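설명서를 끝까지 읽는 사람을 위하여

2018-01-09

지난여름 이사를 하면서 서랍 하나를 통째로 비웠다. 안에는 제품 설명서가 가득했다. 이미 버린 밥솥의 설명서, 한 번도 쓰지 않은 제습기의 설명서, 어느 물건에 딸려 왔는지 알 수 없는 얇은 종이까지 있었다. 대부분은 접힌 자국 그대로였다. 사 놓고 펼쳐 보지도 않았다는 뜻이다.

그날 이후로 나는 설명서를 읽기 시작했다. 대단한 결심을 한 것은 아니고, 버리기 전에 한 번은 읽어 보자는 정도였다. 읽다 보니 생각이 조금 바뀌었고, 요즘 집에 들어오는 물건들에 설명서가 점점 빠지고 있다는 사실도 눈에 들어왔다.

작년 7월에 산 트레네로 탁상시계가 그랬다. 상자를 열면 시계와 건전지, 그리고 손바닥만 한 카드가 한 장 나온다. 카드에는 주소와 함께 자세한 사용법은 홈페이지를 참고하라는 문장이 적혀 있다. 홈페이지에 들어가려면 회원 가입을 해야 하고, 가입을 마치면 동영상이 나온다. 알람을 끄는 방법을 알아내려고 5분짜리 영상을 두 번 보았다. 종이에 썼다면 두 줄이면 될 내용이었다.

제조사의 사정도 이해는 한다. 종이를 아끼고, 내용이 바뀌면 바로 고칠 수 있고, 여러 나라 말로 인쇄하는 비용도 줄어든다. 환경을 생각하면 두꺼운 책자를 상자마다 넣는 일이 옳다고 말하기도 어렵다. 그러나 종이를 줄이는 것과 설명을 줄이는 것은 다른 문제다. 지금은 앞의 것을 핑계로 뒤의 것까지 하고 있다고 나는 본다.

설명서를 없애는 쪽에서 자주 하는 말이 있다. 잘 만든 물건은 설명이 필요 없다는 것이다. 문손잡이나 숟가락이라면 맞는 말이다. 하지만 단추 하나를 짧게 누를 때와 길게 누를 때와 두 번 누를 때의 기능이 모두 다른 물건을 만들어 놓고 그렇게 말해서는 곤란하다. 쓰는 사람은 세 가지 가운데 하나만 우연히 알게 되고, 나머지 둘은 값을 치르고도 쓰지 못한다.
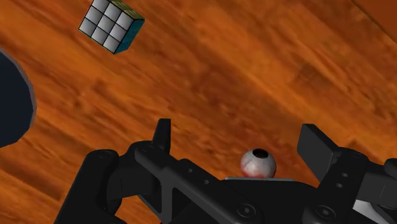 덴마크에서 가전 수리점을 하는 스벤 외스테르고르와 이 문제로 편지를 주고받은 적이 있다. 그는 가게에 들어오는 물건 가운데 고장 나지 않은 것이 적지 않다고 했다. 필터를 반대로 끼웠거나, 잠금 기능이 켜져 있거나, 처음 한 번 해야 하는 설정을 하지 않은 경우다. 그는 그런 손님에게 수리비를 받지 않는다. 대신 가게에 보관해 둔 옛 설명서를 복사해서 준다. 랜드리라는 상표의 믹서는 제조사가 문을 닫아서 이제 그 복사본 말고는 참고할 것이 없다고 한다.

제조사가 문을 닫는 경우야말로 인터넷 설명서의 약점이다. 플레르카 오븐을 쓰는 친척이 얼마 전에 오류 표시의 뜻을 찾으려고 했는데, 회사 홈페이지는 이미 없어진 뒤였다. 오븐은 여전히 잘 돌아간다. 물건의 수명이 주소의 수명보다 길었던 것이다. 종이였다면 누렇게 변했을지언정 부엌 서랍 어딘가에 남아 있었을 것이다.

물론 옛날 설명서가 다 좋았던 것은 아니다. 첫 몇 쪽을 경고문으로 채우고 정작 필요한 내용은 뒤쪽에 깨알같이 적어 둔 책자가 많았다. 욕조에 넣지 마시오, 먹지 마시오 같은 문장을 한참 넘겨야 전원 켜는 법이 나왔다. 번역이 어색해서 원문을 짐작해야 하는 것도 흔했다. 사람들이 설명서를 읽지 않게 된 데에는 그런 책자의 책임이 크다.

그래도 잘 쓴 설명서를 만나면 기분이 좋다. 내가 가진 것 가운데는 트릴튀티에 재봉틀의 설명서가 그렇다. 실을 거는 순서가 그림과 함께 한 쪽에 다 들어 있고, 문장은 짧고, 틀리기 쉬운 곳에는 틀렸을 때 어떤 모양이 되는지까지 적혀 있다. 쓴 사람이 초보자 옆에 앉아 본 적이 있다는 것을 알 수 있다. 누가 썼는지 이름은 어디에도 없다. 소설이나 요리책에는 지은이의 이름이 있는데 설명서에는 없다는 점도 나는 아쉽게 생각한다.

내가 바라는 것은 크지 않다. 상자 안에 종이 한 장은 넣어 주었으면 한다. 켜고 끄는 법, 처음 상태로 되돌리는 법, 청소하는 법, 오류 표시의 뜻. 이 정도면 앞뒤로 충분히 들어간다. 나머지는 인터넷에 두더라도 가입 없이 볼 수 있어야 하고, 파일로 내려받을 수 있어야 한다.

쓰는 사람 쪽에서도 할 일은 있다. 새 물건을 사면 10분만 앉아서 읽어 보는 것이다. 나는 이제 설명서 첫 장에 산 날짜를 적고, 영수증을 붙여 상자 하나에 모아 둔다. 지난주에는 탁상시계의 알람 끄는 법도 직접 적어서 거기에 넣었다. 정확히 두 줄이었다.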